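Pre-purchase equipment checklist, small workshop cell
Revision 3, June
Filled in by: Abena Kyei
Comments by: Abena Kyei, Prakash Kandasamy (marked PK)

Use this before any purchase request goes in for handling or gripping equipment. Mark each line OK, OPEN or NO, and write a comment for anything that is not OK. Lines left blank are treated as OPEN. A request with a NO in sections 1 to 4 does not go forward.

Section 1 - What the equipment is for

1.1 Task written down in one paragraph, signed by the person who runs it
OK. Pick up small parts and cables from a flat table, place in tray, repeat. Signed copy in the Dogbe folder.

1.2 Heaviest and lightest item listed
OK. Heaviest is 622 g. The lightest are the rubber caps, which we did not weigh one by one.

1.3 Widest item fits the quoted gripper opening
OPEN. Tevero quote gives 70 mm of stroke. Our widest tray part is under that, but the drawing does not say if the figure is with or without finger pads. Asked their sales desk, no answer yet.
PK: Please get this in writing. Last time we went by a phone call and paid for a second set of fingers.

1.4 Soft or floppy items listed separately
OPEN. Cables are on the list but there is no note on how they get presented to the gripper. Coiled, straight, clipped? This changes whether we need a fixture, and the fixture is not in the budget.

Section 2 - Quotes

2.1 At least two written quotes for every item over the small purchase limit
OK for the arm and gripper (Tevero and Gelico).
NO for the stand. Only Gelico quoted. Sikico said they would and then went quiet.
PK: A NO here stops the whole request. Split the stand out onto its own form.
AK: Done. Stand is now a separate request, so this line is OK for the rest.

2.2 Quotes cover the same scope
OPEN. Gelico includes a day of training and the cable set. Tevero lists both as extras. Comparison sheet needs two more rows before anyone looks at the totals.

2.3 Delivery date falls inside the budget year
OK for both.

2.4 Spare fingers, pads and screws priced
OK. Pads are $255 a set from Gelico. Tevero is lower per set but sells them only in threes, so we would be carrying stock.

Section 3 - Running costs

3.1 Yearly service cost included
OK.

3.2 Software fees included, with the renewal date
OPEN. Gelico's first year is in the price. Second year is "to be agreed." I have entered last year's rate from the Dogbe cell as a placeholder and flagged the cell in yellow.

3.3 Consumables for one year
OK. Pads, wipes, cable ties, labels.

3.4 Staff time to set up and to keep it running
OPEN. I have put in set-up time only. PK thinks weekly cleaning and checks should be charged to the project and not to general upkeep. I don't mind which, but it has to be on one line or the other.

Section 4 - Space

4.1 Table strong enough and flat
OK. Checked with a level, both directions. No rocking.

4.2 Reach drawing laid over the room plan
OK. Drawing is to scale. The arm clears the cabinets with the base at the front mark. It does not clear them with the base at the back mark, so the back mark should be taped over.

4.3 Walkway kept open with the arm at full reach
OK.

4.4 Lighting checked at the time of day the cell will run
OPEN. Checked at 3 p.m. only. The left side of the table is dimmer than the right. If we buy the vision option this matters, so somebody needs to go back in the morning. A task light should go in the budget as a possible extra.

4.5 Table surface clean and in fair condition
OPEN. Specks and small marks on the white top, one faint scratch. Wipe down before the trial. I would not budget for a new top on account of this. If the marks stay after cleaning, a mat is enough.

Section 5 - Power and cables

5.1 Wall outlets listed with location
OK. Double outlet in the cabinet front at the back of the table. One side in use, one side free.

5.2 Every device that needs power is on the load list
OPEN. Arm controller and gripper supply are listed. Laptop, task light and vision option are not.

5.3 Extension blocks and cable runs checked in place
OPEN. Block is sitting on the table top and its cable goes up in two loops before it reaches the coil at the back. The slack is in the work area, where fingers could catch it. Block needs a fixed spot and the cable needs to run along the back edge. Add to the budget: one under-table mount, cable clips, one shorter lead.
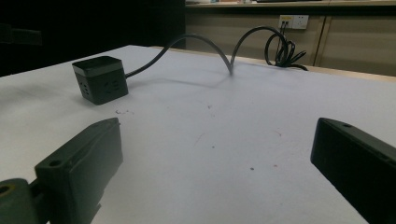
5.4 Emergency stop wiring included in the quote
OK for Gelico. Tevero supplies the button but not the wiring. Add an electrician's visit to the Tevero column.

5.5 Power can be shut off without reaching across the table
NO at present. The outlet is at the back. We need a switch at the front - either a switched lead or a proper isolator. Section 5 does not block the request, but this one has to be closed before the first powered trial.
PK: Isolator. Put it in as a fixed cost, and not under extras where it will get cut.

Section 6 - Sign-off

6.1 Total entered with open items priced at the higher figure
OPEN, waiting on 1.3, 2.2 and 3.2.

6.2 Reserve included
OK. Set at the usual rate for first-time equipment.

6.3 Person named to accept delivery
OK. Prakash Kandasamy, with Abena Kyei as backup.

6.4 Old equipment: keep, move or scrap
OPEN. The old clamp stand could go to the Dogbe cell if they want it. They have been asked.

Actions
AK - written answer from Tevero on stroke, extra rows in the comparison sheet, load list, morning lighting check
PK - price for isolator, decision on where cleaning time is charged
Both - walk through section 5 again once the block and cable have been moved

Next review when 1.3 and 3.2 are closed. Keep this copy with the quotes.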